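### 3.2 Produce and containers

The sorting task uses mixed produce and wire baskets on a light wooden table. Items were chosen by Shirley Lavoie from the Ellum produce list so that size, outline and skin texture would vary within a single layout. Color alone is a poor guide to category: a mango and an apple can share the same red and yellow tones, and the green items differ mainly in length and rind.

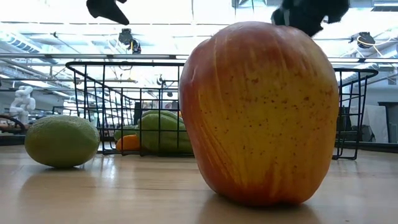 Category labels were therefore assigned by item name and stored in a separate table. Ripeness was not coded. Each label was checked once against the Florcombe naming scheme, which keeps peppers in one class whatever their color and treats garlic as a vegetable.

Open wire was preferred to solid walls for the baskets. Contents can be read from the side as well as from the top, although a grid breaks up the outline of small items. Lemons and garlic bulbs may lie both inside a basket and out on the wood in the same layout — position, then, carries no information about class.
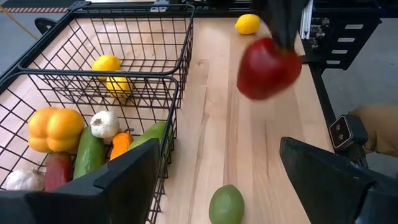

Crowding was scored per basket on the Hunetti scale. Long items such as cucumbers raise the score more than their volume suggests, as they lean across the space and limit where the next piece can rest. Round items settle against the walls and against one another.

**Figure 2.** Two wire baskets on the worktable, the left holding mixed vegetables and the right a single lemon, with further produce on the wood.
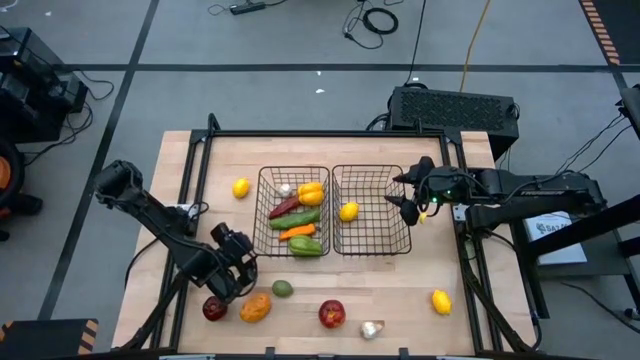

### 3.3 Layout records

The full set contains 3,000 layout records, of which 2,000 were used for the analysis in Section 4. A record lists the items in each basket, the items left on the table and the crowding score. Records with a missing basket entry were returned to Orellana for correction.
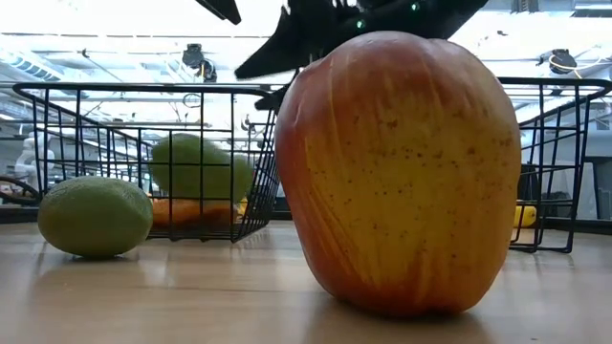 *Is an item that touches the outside of a basket recorded as inside it?*

It is recorded as on the table. An item counts as inside only when it lies within the rim and is held by the basket.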